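2022/10/16 작업 노트: 의류 접기, 청바지

Mitden 제어기에 Okstead 파지 계획기를 올려 다시 돌림. 지난번 수건 조건에서 쓰던 파라미터는 그대로 두고 대상만 청바지로 교체. 시도 100회, 로그 번호는 1933부터. 중간에 통신 끊김 2회, 재시작 후 이어서 기록함.

수건은 모서리 검출만 되면 나머지는 정해진 순서대로 간다. 청바지는 첫 단계인 자세 추정에서 시간을 거의 다 쓴다.

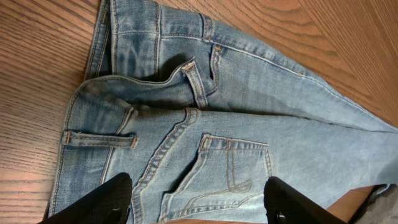
허리단 검출은 아직 규칙 기반이다. Talpur 쪽 분할 모델은 천과 작업면 경계까지는 잡지만 겹친 층의 위아래를 구분하지 못한다. 깊이값만으로는 접힌 다리와 허리 부분이 한 덩어리로 나온다. 색 대비를 쓰는 편이 나아 보인다. 연청 원단에 황갈색 스티치라 뒷주머니 윤곽과 뒤 중심선이 뚜렷하고, 벨트 고리도 허리단 방향을 찾는 단서가 된다. 단, 검정 바지에 검정 실이면 못 쓴다.

손가락 간격은 두꺼운 솔기 기준으로 재조정 필요. 얇은 쪽에 맞추면 중심 솔기에서 걸리고, 넓히면 원단 두 겹을 같이 문다.

현재 판단: 펼쳐 놓은 옷을 접는 것은 가능. 구겨진 상태에서 시작하는 집안일 수준은 아직 아님. Treslow 시연 항목에서 청바지는 빼자고 메일 보냄.

다음: 스티치 검출 분리해서 오프라인 평가. 회색 원단 샘플 추가. 손가락 패드 마모 확인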